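Home About us Open day Contact

About Dusmont

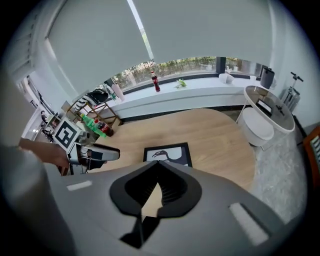
Two hand-held grippers at the wooden table, open day, December.

Dusmont gives advice on automation to small firms, and a fair amount of that advice is to wait. We started after paying too much for a machine from Honero that did one job well and the other 19 badly.

Each December we hold an open day. Visitors can pick up a gripper and try it on ordinary things - soda bottles, a framed picture - before they listen to any sales talk. Last time 235 people came and 3 placed an order. We think that is a fair score.

We are still not sure a robot will clear your table for less than you pay now. Floreck says it will. We have asked to see the sums, and we are still asking.

A first visit from us costs £3,575, travel included.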